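4. Arranging by Hand: Color, Spacing and the Cut Stem

Flower arranging gets far less attention in studies of everyday taste than cooking or dress, and we think that is a real pity. It asks people to make dozens of small choices about color, height and spacing in a few minutes, and it leaves a result that others can look at and judge.

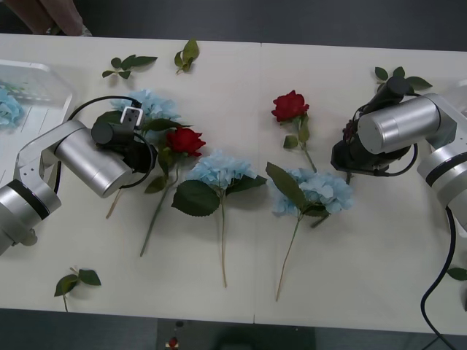
Figure 3. Artificial blue hydrangeas and red roses, with leaf sprigs, on a white table.

The question we started from was simple. When people with no training are handed a small set of stems in two strong colors, do they mix the colors or keep them apart? Guidebooks on home decoration have given confident advice on this for a very long time, and the advice pulls in both directions. Older manuals tend to favor blocks of one color, with a second color used as an accent near the rim of the vase. Later ones like a scattered, garden-like look. We could find very little on what people do when no book is open in front of them, so we went and looked.

4.1 Participants and materials

The work was carried out in the town of Cendstead, where the Skaltarus Garden Hall kindly lent us its long room for most of November. A total of 82 adults took part. They were recruited through a notice in the hall's newsletter and through word of mouth, and we were delighted by how many wanted to come back for a second round. Anyone who had worked in a flower shop, or who had taken more than one class in arranging, was asked to sit out the main task and help with the judging instead.

We used artificial stems throughout. Fresh flowers would have been lovelier, but a rose on its third day is a different object from a rose on its first, and we wanted the last person to have the same choices as the first. Cloth and plastic stems also forgive handling. They can be bent, pulled out and put back, and our participants did this a great deal! The one cost is scent, which several people said they missed.

Each person received large round heads in one color, smaller heads in another, and loose greenery. The vase was a plain straight-sided one with a narrow mouth. We tried a wide bowl in the pilot and gave it up within a day, as the stems fell outward and people spent their time fighting the container.

4.2 Procedure

Participants sat down, read a single card ("Please make an arrangement you would be glad to have at home") and began. There was no time limit. A bell could be rung when the arrangement was done. After ringing it, the participant was asked to turn the vase until its best side faced forward, and then to tell us in their own words what they had been trying to do.

We scored every arrangement on three measures. Mixing is the share of neighboring heads that differ in color. Spread is the distance between the two outermost heads divided by the height of the tallest. Cover is the part of the vase rim hidden by leaves, judged from the front. Two raters worked separately and then compared notes, and where they disagreed they went back to the vase together. Cover gave them the most trouble, mainly with the thinner leaves, and we have treated small differences on that measure with care.

A rather different source of material came from Pop, a hobby magazine that ran a reader's page on table flowers for many years. We went through the bound volumes held at the hall and noted 741 printed arrangements for which the colors were named in the text. Many of these are wonderful. They cannot be scored for spread, but the written notes often say plainly whether the colors were to be mixed, and that gave us something to set beside the vases.

4.3 What people made

The strongest result is that participants grouped far more than we expected. Most began with the large heads, placed these low and close together, and only then picked up the smaller ones. Once the large heads were in, there was not much room left between them, so the second color went above or to one side. Grouping seems to come in large part from the order of work. A person who likes a mixed look can still end up with a grouped vase, simply by starting with the biggest flowers.

We checked this in the second round, in which nine participants were asked to begin with the smaller heads. Their mixing scores rose in every case. This is a tiny group and we don't want to lean on it too hard, but the change was easy to see from across the room, and the participants noticed it too. One of them called her second vase "a stranger's flowers" and then asked to take it home.

Greenery told another story. Leaves were nearly always added last, and they were used to hide things: a bare length of stem, a gap, the hard line of the rim. Very few people treated a leaf as something worth looking at for itself. Those who did had low cover scores and some of the tallest arrangements in the study, with a single sprig set well above the heads. The judges were fond of these.

4.4 Comparison with the printed arrangements

The Pop readers' arrangements lean the other way. In their notes, mixed colors are the usual choice, and grouped colors are often described as formal or old-fashioned. Part of the gap must be selection, as the page's editors printed what they found fresh. Part may be the flowers themselves. Readers were writing about whatever was in the garden that week, often with four or five kinds in hand, and it is hard to keep five colors apart in one jug.

We also made use of the Ratesex survey of household habits, which had roughly 2,000 replies and included two questions on cut flowers. Its respondents were asked whether they rearranged bought bunches or put them in water as they came. Those who rearranged were more likely to say they preferred a single color. The survey says nothing about order of work, and we would dearly like to see that question added to a later edition.

4.5 Limits

All of our participants lived in or near one town, and many already had some tie to the Garden Hall. They were also working with artificial stems of fixed length, so nobody could do what many home arrangers do first, which is cut. Trimming changes height, and height clearly matters to where the second color goes. A follow-up with stems that can be shortened is being planned, with the same card and the same vase. The coding sheets and the list of printed arrangements are available from the authors on request.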